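13 August 2024

Up far too early, because I went to bed with the wrist problem still going round in my head and woke up with an idea about it. Made tea, left it on the stairs, didn't find it until lunch.

So, the planner. For the whole of last week the arm in the simulator has been taking the scenic route. Ask it to go from one side of the table to the other and it would swing its elbow up, twist the wrist nearly all the way round and come down from the back, every joint limit respected and no collisions, and still a daft way to move. I'd been blaming the path search. I'd even started rewriting bits of Bollilex (my name for the planning code, and I'm not changing it now) to sample more densely near the table top. That was two evenings in February all over again.

The idea I woke up with was the goal pose. I was handing the search one joint solution for the target, the first the solver gave me, when there are usually several that put the tool in the same place. If the first happens to be the one with the wrist flipped, the search will faithfully plan its way there! So before breakfast I made it collect all the solutions, throw out the ones in collision, and sort what's left by how far the joints have to travel from where they are. Wrist joints count for less than the shoulder. The weights are guesses for now.

Ran the whole Zutthorpe set with it, 233 start and goal pairs. Before the change, 107 of them had a wrist turn I'd call silly. After it, 22. I ran it again with a different seed, sure I'd broken the counter, and got the same 22. I may have danced a bit in the kitchen.

What's left looks like a different problem. Most of them are low poses over the clutter, with the forearm lying close to the table, and there the sensible solution gets thrown out as a collision when I can see daylight between the arm and everything else. I think it's the padding. I set it to 35 millimetres on every link ages ago and never went back. The wrist is already a fat thing, and with that added it's enormous.

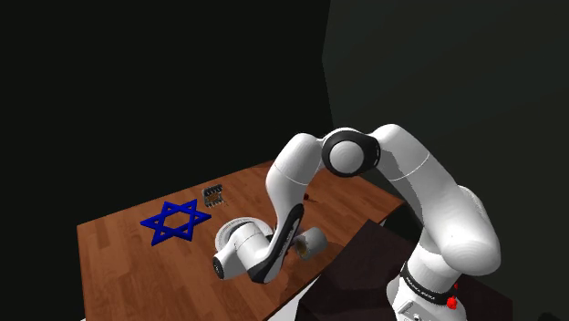 Toma

Spent the afternoon stepping through low poses with the star, the dish and the rest on the planks. I do love this part, nudging one joint slider and watching the distance readout change. The star is a good test for the collision shapes, too. My quick version wraps it in a solid hull, so the planner thinks the middle is filled in, and the gaps in the points as well. Splitting it into separate bars is a job for Thursday.

Still to do: padding per link, log which solution gets picked and why, and copy the weights out of the script before I lose them. Also ring Skutholm about the train tickets, which I forgot again.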